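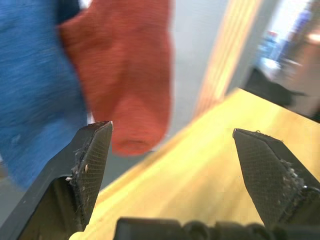 *Blue next to rust-red, up off the floor at last.*

I have owned the same wardrobe since I moved to Hamness and in all that time I don't think I've ever been able to shut it. It's a big dark thing with a door that drifts open at night (very atmospheric, very annoying), and every jumper I love has ended up in a heap at the bottom of it. So when the editor asked who fancied giving up their wardrobe for a month and living off a rail, my hand went up before I'd thought it through at all.

The rules were mine and they were simple. Whatever I wore that week had to hang where I could see it. Everything else went into bags on top of the wardrobe. No chair, either! The chair was the hard bit. I am a lifelong user of the chair.

I'd been looking at rails for ages and had got quite snobbish about them. The smart ones in Dudurel on the high street start at £430, and for that you get a lovely bit of bent metal and nowhere to put your socks. What I wanted was hooks. A plain bar is fine until you take one thing off it, and then everything slides down to one end and sulks in a clump. With hooks underneath, each hanger gets its own spot and stays there, and you can pull out a skirt at seven in the morning without the whole lot coming with it.

Cream was a bit of an accident, I'd pictured black, but I've come round to it completely. It's soft against a pale wall and it makes even my oldest cardigans look as though somebody chose them.

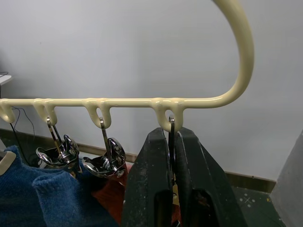 Hangers, though. I could go on about hangers for the rest of this issue. I started the month with the usual jumble, wire ones from Bhattacharjee the dry cleaner's, a few fat wooden ones, those velvety things that shed, and by the second week I'd got rid of nearly all of them in favour of clips. Clips are brilliant. You can hang a skirt from them, obviously, but also trousers by the hems, scarves, a pair of gloves, the swimming costume I keep meaning to use. I found a bundle of old shiny ones with curly bits at the market for 50p each and felt like I'd robbed the place.

They do bite, mind. Anything fine wants a fold of tissue under the jaws or you'll be walking about with two little dents in your waistband. And please don't clip a jumper by the shoulders. I did it with a good wool one and it came out with ears.

Knitwear is where I cheated, if we're calling it cheating. A heavy jumper on a hanger just gets longer and longer, so mine stay folded in a low pile and only the lighter stuff goes up. Laying one out properly, arms folded in to the middle, then the bottom up to the neck, takes no time and it looks so much better than my old method, which was throwing.
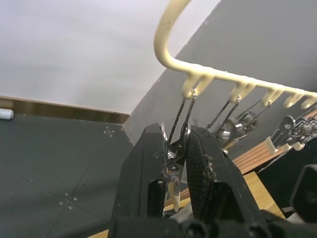 I also learned to leave a hook free. It sounds daft when space is short, but a full rail is a rail you stop using, and then things start creeping back on to the chair. One empty hook means tonight's shirt has somewhere to go while I'm still half asleep and looking for my pyjamas. If something new comes in, something else goes up in the bags.

As for the bags, I've opened them twice. Once for a black dress and once for a coat I'd forgotten I had, which went straight to the charity shop with a tenner still in the pocket. The month was supposed to finish in January and the wardrobe is now full of bedding.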